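Notebook -- Drilldale bench, hide glue and joint tests
Last updated: November

Tuesday, a.m. Carrying on from the open-time problem. Previous pages are in the other book. 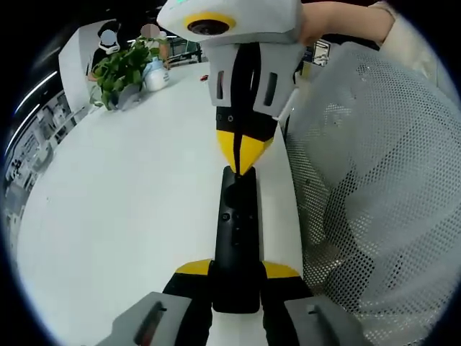 White round table, two hand-held grippers over the top.

Purpose of this run: find out how much urea can go into the Nodico glue before the joint strength drops below what we need for the chair repairs. Dry glue as supplied gels too fast in the shop at this time of year. By the time the second shoulder is brushed, the first has skinned over. Heating the parts helps but is awkward with long rails.

Stock mix: one part dry granules to two parts cold water by weight, soaked overnight, then brought up in the water jacket to 140 F. Strained once through cloth. Held at temperature with the lid on. Water loss made up from a marked line on the jar, checked each time the lid comes off.

Urea additions, by weight of dry glue: none, 5 percent, 10 percent, 15 percent, 20 percent. Added as prills to the hot glue and stirred until clear. The 20 percent batch stayed pourable at bench temperature and smelled faintly of ammonia after an hour of heat. Not heated longer than that.

Test pieces: hard maple, quartersawn, all from one board. Lap joints, one inch overlap, one inch wide. Faces planed, no sanding. Both faces brushed, pieces rubbed together, then a light spring clamp overnight. 13 joints in this series, three for each of the first three mixes and two each for the last two, where the board ran out. I would have liked three all around, but the next board has different figure and I don't trust the comparison.

Open time, measured from brush-off to the point where the surface no longer transfers to a fingertip:

none -- 55 seconds
5 percent -- 1 min 40
10 percent -- 3 min 10
15 percent -- 5 min
20 percent -- over 8 min, stopped watching

Room was 64 F. The numbers are only good for that room and that film thickness. A heavier coat at 5 percent went well past two minutes.

Tuesday, p.m. Pulled the control joints from the earlier batch, which have had their full week of cure. Same board, same overlap, no urea. Best of the set broke at 2,767 lb, nearly all wood failure, with a long splinter lifted from one face. The other two went a little lower and also failed mostly in the wood. Load cell range is 4,000 lb, so there is headroom, but not enough to go to a larger overlap. Keep the one inch.

One extra control was broken on purpose before cure, after a single night. It let go at 800 lb in the glue line, and the line was still rubbery in the center. Do not test early. I have written this before and then done it anyway when the fixture was free.

Fixture notes: the lower jaw is creeping. Left a witness mark on the post with a scriber and it had moved by the third pull. Tightened the setscrew and put a shim of brass behind it. If the mark moves again, the post needs to be flatted. The jaw faces want cleaning too, there is glue dust in the serrations.

On the Zosteo granules: same soak, same water, noticeably cloudier than the Nodico and slower to take up water. Foam on top after straining. I skimmed it and brushed out a strip on scrap. It dried with pinholes. Could be the batch, could be that I stirred it too hard. Not included in the series. Jar is labeled and in the refrigerator, use it for sizing end grain or throw it out.

The Chatzigeorgiou procedure (copy in the drawer, two pages) calls for salt in place of urea. I made one small cup of it last winter. Open time was fine, but the dried film picked up moisture and stayed tacky on humid days. Leaving salt alone unless urea fails badly at 10 percent.

Expected result, for the record before the joints come out: little change at 5, some loss at 10, clear loss at 15 and 20. If 10 percent still gives mostly wood failure, it becomes the shop mix for chair work, and plain glue stays for rubbed joints and veneer.

To do
- leave all urea joints clamped overnight, then rack them, ends marked in pencil
- log room temperature and humidity morning and evening
- flatten the planer bed shim, snipe on the last two blanks
- order maple, quartersawn, one wide board if possible
- reweigh the water jar, line may be off
- second thermometer reads two degrees higher than the first, check both in ice water

Glue pot off at 4:40. Remaining 10 percent mix poured into a tray to gel, covered, in the refrigerator. Good for a week if it doesn't grow anything.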